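4. First start, saves and controller set-up (Panus, PC and console)

Read this before you hit New Game. Takes 2 minutes, saves you a lot of swearing later.

1. Start Panus and wait for the Ditow logo. Don't press anything yet. Skipping the logo on first start can leave you without a save folder.

2. Pick a slot. The middle one is shared with co-op, so leave it alone if you play with a friend.

3. Options - Controls - Calibrate. Push both sticks in a full circle, slowly. Let go. Dots should sit in the center of the box.

4. Set the dead zone. Default is 40, way too high for the ledge jumps in Mayrhofer Tower. Worn pad? Keep it at 40 untill you know how it drifts.

5. Camera speed: 70 if you're used to shooters. Lower if not.

NOTE: Wired pads are picked up first. If yours isn't listed, unplug it, go back to the title screen, plug in again.

CAUTION: Don't pull the cable or cut the power while the save icon is spinning. Slot goes bad and there is no repair tool.

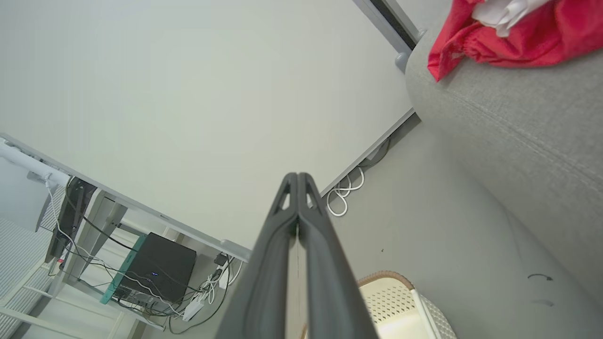
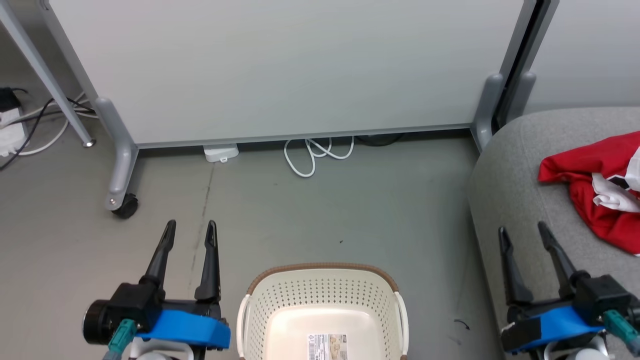 6. Turn on the checkpoint backup. Options - Saves - Keep Previous. Off by default, no idea why. Needs 322 MB free.

7. Co-op only: second player presses Start on the slot screen, not in the game. Too late once the level has loaded, you have to quit out and do it over.

8. Play the Dillance tutorial once with your new settings. Double jump feels late? Go back to step 4 and drop the dead zone a bit. Small steps.

NOTE: Changes to controls are stored per slot. Subtitles and sound are stored for the whole game. So a new slot means calibrating agian.

CAUTION: "Reset All" really is all. Controls, sound, unlocked costumes. Use "Reset Page" if you only messed up one screen.

Key remapping on keyboard is in section 5. Thanks to Regula Bachmann for testing the left-handed layout - it's the third preset in the list.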